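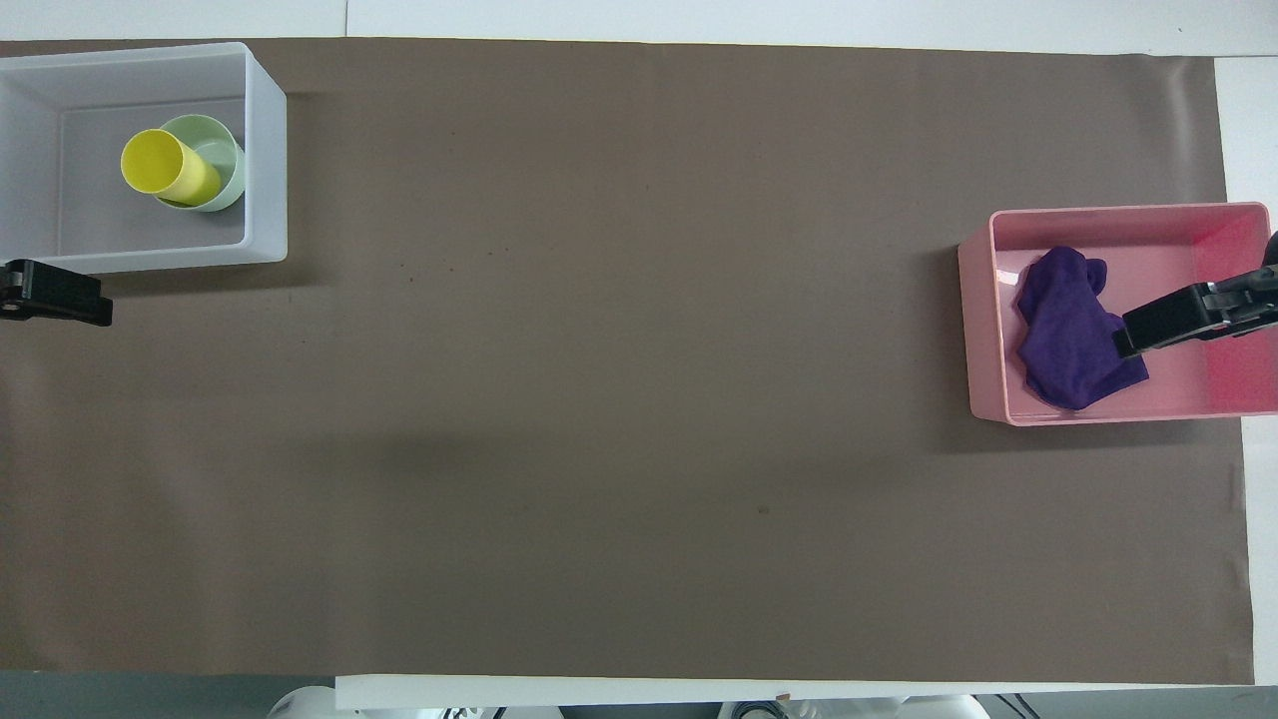 brown paper down, bin out, coffee on. Race thread time

1/ OK so the club endurance series has put out its driver changes for next season and I have been refreshing the page since 6 a.m. like a person with no job. Let's go!

2/ Big one first: Orken Racing is dropping to one car. One! They ran two all year, scored 378 points between them, and the second car did most of the work. I'm still a bit mad about it.

3/ The seat everybody wanted was at Charbonneau, and they're keeping the same pair. Fine by me. They took 565 points and lost the title to Aller, who had 563 before the appeal and got a few back after it. I will be grumpy about that appeal until March at least. 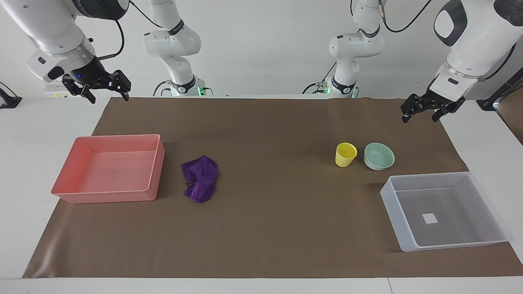
4/ Aller has a new engine deal too. Nullix is out after three seasons (the misfires, my goodness, the misfires) and they haven't said who's in. My guess is they go with whatever Charbonneau runs, which would make the paddock very awkward and I'm here for it.

5/ Also buried at the bottom of the page: the night race is now 70 laps. I love this. Last year it was over before I'd finished my fries, and the tire strategy was basically "don't stop."

6/ Somebody asked if I'm switching teams now that Orken's down to one car. Nope. I own the hat and both jackets. See you all at the March test, I'll be on the grass bank by turn four with the good snacks.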